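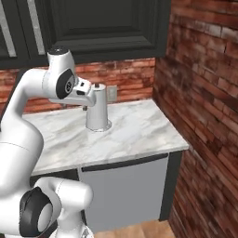 Renddale is looking for everyday phone owners to help us test cases and screen protectors this summer, and we would love to hear from you even if you have never reviewed a thing in your life. We already have people who can read a spec sheet. What we're short of is folks who prop their phone up to follow a recipe, forget it there, and then turn on the water. A marble countertop and a silver faucet, like the ones at the top of this page, make a pretty kitchen and a hard life for a phone, and we want to know how a case holds up in a spot like that after a few weeks of real use.

The study is called Cliltach and it runs through the end of August. We have room for 200 people. If you're picked, we'll mail you two cases and a pack of screen protectors to fit your phone, and you simply go on living with it the way you always do -- in the car, at the gym, at the bottom of a bag with the keys. Every other week you'll fill in a short form and send us a few pictures of the corners, the buttons and the charging port. It takes maybe a quarter of an hour, less once you get the hang of it.

You should be 18 or older, live in the United States, and use the same phone every day. Any brand is welcome, and older models are very welcome, scratches and all! Please don't apply if you plan to switch phones before the study ends. You keep everything we send, and everyone who turns in all the forms gets a $350 gift card.

To apply, write us a note telling us your phone model, how long you've had it, and the worst thing that ever happened to it. Gleice Sales reads every one of these and she does enjoy a good story, so take your time -- there's no word limit. Questions about shipping or the gift cards go to Ecaterina Olteanu. Both can be reached through the contact form on our website; just put "Cliltach" in the subject line.

Applications opened 10 April 2021 and will stay open until all the places are filled.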